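Drimby 共同作業室 ノート
サイト内を検索 キーワードを入力 検索
9月 水曜日 記入:Inese Navickas
最終更新:同日 17時過ぎ

飲み物台の整理と、色つきシロップの割合の続き。

朝、808号室に入ってまず秤を出した。前回からゼロ点がずれる癖があるので、電源を入れて10分待ってから使う。待つ間に台を拭き、棚の奥のものを手前に出した。ラベルの字が薄くなっているものが多い。油性ペンで書き直すつもりが、ペンのインクも薄かった。買い物メモに追加。

橙のシロップは Kļaviņa の配合をそのまま使っている。水400に対して濃縮173。単位はどちらもグラム。前回のページでは水のほうがミリリットルになっていて、書いたのはたぶん私。直しておいた。味は先週のものより少し甘く感じるが、朝食の直後だったのであてにならない。午後にもう一度なめてみたら、やはり甘い。酸の量は変えていないから、濃縮のほうのロット差だと思う。Kokari に次の納品の番号を聞くこと。

緑は保留。光に当てておくと色が抜けるという話が前からあって、確かめるなら同じ日に作ったものを棚の中と窓際に分けて置く必要がある。今日は容器が足りなかった。

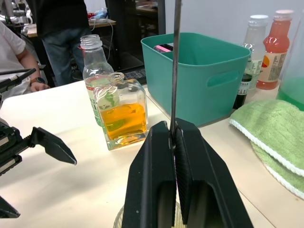

置き場所の決まりをそろそろ一つにしたい。人によって並べ方が違い、探す時間がばかにならない。背の高いものは奥、よく使うものは左手前、細かいものはかごの中、というのが私の案。かごは青緑のものをそのまま使えばいいと思う。角が丸くて手を入れる穴もあるから、棚との往復が楽だ。橙の液が入った四角いガラス瓶は左寄りに立てたが、残りが半分くらいなので、来週の試飲までに作り足す。すぐ後ろに水のペットボトルがあるのはまずい。ガラス瓶がラベルにかぶって、緑の印刷が一部読めない。手前と奥に重ねないで、横にずらして置くこと。ふたもしておきたい。水は使う直前に開けるというのが最初の約束だったはず。

Bresarcombe の部屋では、台に薄くテープを貼って置き場所を示していた。見た目はよくないが、戻す場所で迷うことはなかった。うちの台は白いので、貼るなら灰色か薄い青がいい。はがした跡が残るかどうか、裏側の端で試してから決める。テープは倉庫に残りがあるはず。幅の広いものしかなければ縦に切る。

混ぜる道具について。短いスプーンだと縁から指が入りそうになるので、グラスには柄の長い金属のものを使う。先が小さいほうが底の液をすくいやすい。ただ、グラスに挿したままにすると重心が上がって危ないから、使わないときは外に出しておく。受け皿があればもっといい。布巾はたたんで奥に一枚。濡れたら取り替えて、乾いたものと重ねない。

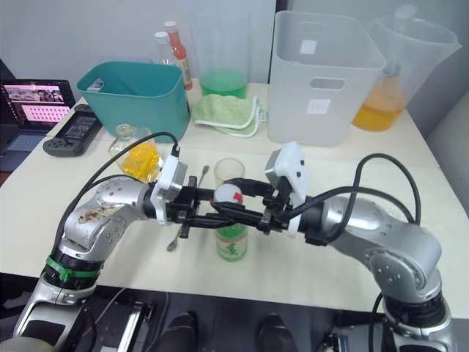

布巾の替えは流しの下の引き出しに入れた。色で用途を分ける案も出ていたが、洗濯から戻ると混ざるので今のところやらない。台用と食器用だけ別の段にしておく。

ソースの類は本当は飲み物台から外したい。昼食のときに誰かが使い、そのまま居着いてしまう。調味料の棚に空きを作ったので、気づいた人が移してほしい。棚の上段は背の高い瓶だと入らない。下段の右側を使うこと。

午後は緑の小分けを少しだけやった。グラスの底に浅く入れ、水を足したときの色を見る。最初は薄すぎると思ったが、窓の前に持っていくと十分に見えた。室内の明かりだけで判断すると濃くしすぎる。前回の失敗もたぶんこれ。次からは窓際で見るか、後ろに白い紙を立てて見る。紙は厚めのもの。コピー用紙は倒れた。

秤は夕方もう一度ゼロを確認した。ずれなし。朝の10分待ちは効いているようなので、手順書に書き足した。電池は替えていない。

残っている作業
・橙の作り足し(400に対して173、グラムで量る)
・油性ペン、注ぎ口の細い容器を買う
・灰色のテープを台の裏で試す
・緑の光の試験。容器がそろってから
・Kokari にロット番号の問い合わせ

追記。容器を洗うとき、口の細い瓶は内側に泡が残りやすい。ブラシは細いほうを使い、すすぎは多めに。水切りかごに伏せると口がふさがって乾かないものがあるので、斜めに立てかける。古いブラシは毛が開いてきたので、床用に回した。

追記2。808号室の鍵は戸口の箱に戻した。次に使う人は、秤の電源を入れてから片付けを始めると待ち時間が無駄にならない。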